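Gerkalow Players' Guild: Minutes of the January Meeting

Called to order at 7:10 p.m., ten minutes late, owing to a boss fight that several members declined to pause.

1. Minutes of the last meeting
Approved, after the word "cheating" was changed to "creative use of the fishing menu."

2. Laltgate server
The farm on the Laltgate server now has more than 2,000 chests, most of them holding one turnip. Loading the barn takes long enough to make a sandwich. Members were asked to empty their chests before the next patch. Members looked at the floor.
Agreed: unlabeled chests go into the river at the end of the month. 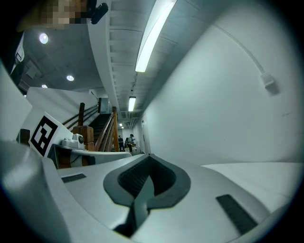 3. Thygesen mod
Version 9 of the Thygesen weather mod brings back snow and removes all sheep. The author's notes call this "balance." A motion to go back to the old version passed, with two against, both of whom play as wolves.

4. Co-op night
Lonen was picked again as the co-op game. It was noted that Lonen supports 2 players and that the guild has a good many more than that. The proposal to take turns was met with the silence it got last time. Sign-up sheet to be posted. Anyone who writes their name on every line will be moved to the bottom of it.

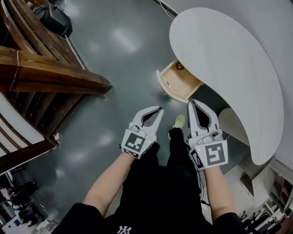

Page last changed: January, 9:40 p.m.

5. Spoilers
The spoiler rule stays at two weeks from release. A member asked if it covers games from the nineties and was told the ending of one.

6. Any other business
The guild's spare controller still drifts left. Suggestions that it be used only for racing on oval tracks were recorded.
Snack rota carried over to the next meeting, as were the snacks.

Closed at 8:55 p.m.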